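Storing a Wool Overcoat Between Seasons
Sekden Garment Care Service - Customer Guidance
Last reviewed Aug 30, 2022

A wool overcoat that is put away clean and correctly supported will normally come out in the fall ready to wear. The following procedure applies to full-length and three-quarter coats in wool or wool blends. It does not apply to fur, leather or down, for which separate guidance sheets are available at the Numach counter.

Before you begin

Read the care label inside the coat. If the label and this page disagree, follow the label. Set aside enough time to finish in a single day, and choose a room where the coat can hang freely overnight.

You will need a soft clothes brush, a lint-free cloth, a broad shaped hanger, a breathable cotton garment bag and a few plain tissue sheets. Plastic covers supplied by dry cleaners are meant for the trip home and should be removed on arrival.

Step 1. Empty and inspect

Remove everything from the pockets, including the small inner ticket pocket that is often forgotten. Turn the pocket linings out and brush the seams. Examine the collar, cuffs and front edges in daylight, as these areas collect skin oils and makeup. Fasten a safety pin near any mark you find so that it can be shown to the cleaner.
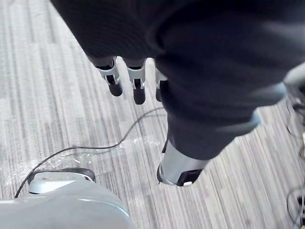

Dark charcoal fabric with soft folds and creases.

Step 2. Brush

Lay the coat flat or hang it at shoulder height. Brush against the nap first to raise the dust, then with the nap to settle the surface. Work downward from the shoulders. Pay attention to the underside of the collar and the area behind the lapels, where moths prefer to lay their eggs.

Loose threads should be trimmed with small scissors, never pulled. Pilling under the arms can be removed with a fabric comb held flat against the cloth.

Step 3. Clean

Most coats need one professional cleaning a year, at the end of the season. A coat weighing more than 900 grams should not be washed at home even when the label permits hand washing, as the wet cloth can stretch under its own weight.

Small water-based marks may be treated at home. Mix a few drops of wool detergent into 500 ml of cool water, dampen a white cloth and press it against the mark. Do not rub.

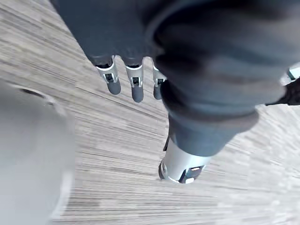 Test the solution on an inside seam before treating the front of the coat. If color comes off on the cloth, stop and take the coat to a cleaner. After treatment, press the area with a second cloth dampened in plain water and let it dry away from heaters and direct sun. Oil, wine and ink should be left to a professional.

Step 4. Air

Hang the coat in a ventilated room for at least 2 days after cleaning. Any smell of solvent should be gone before the coat is covered. Steam may be used to relax creases, provided the steamer is kept a hand's width from the cloth and the coat is given a further night to dry.

Customers often ask whether a damp coat may be pressed between layers of toweling to speed up drying. It may, provided that the towels are colorfast and the coat is kept flat. Change the towels as they become damp. 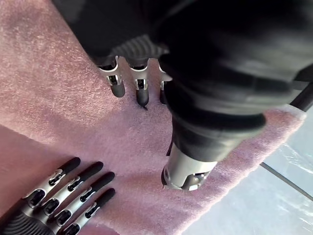

Zoriana Dovhaniuk wrote to us that her coat had kept a ridge across the back after drying over a rail, and asked if it could be removed at home. Light steam from the lining side will usually release a ridge of this kind. If it remains after a second attempt, the interlining may have shifted, and the coat should be seen by a tailor.

Step 5. Hang and cover

Place the coat on a hanger that reaches the shoulder seams without pushing into the sleeves. Close the top button and one in the middle - leaving the rest open allows the front to fall straight. Fill the sleeve heads lightly with tissue.

Use a cotton bag long enough to cover the hem. Our Lasach bag (stock no. 286) fits coats of most lengths. Leave space on either side of the coat in the closet.

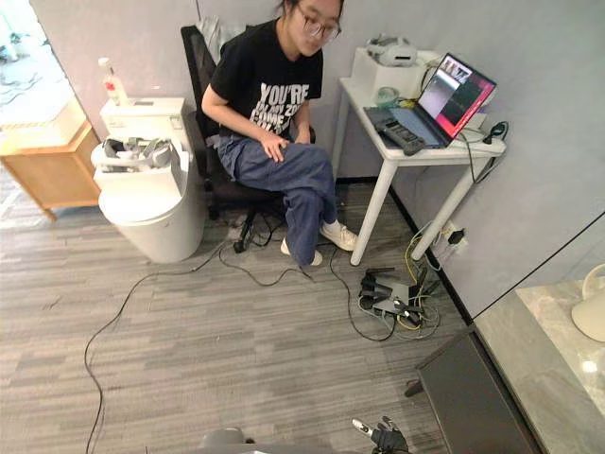 Cedar blocks may be placed on the closet floor or hung from the rail, but should not touch the cloth. Sand them lightly when the scent fades. Mothballs are not recommended for any garment that will be worn near the face.

Step 6. Check during storage

Open the bag once at midsummer. Look for small holes, fine webbing or a musty smell. If moths are found, remove the coat from the closet, seal it in a bag and contact the service desk before brushing it.

Coats left with us for storage may be collected until the end of December. Questions about this guidance should be addressed to Demyd Kovalchuk, Customer Guidance, at the Pasaribu branch.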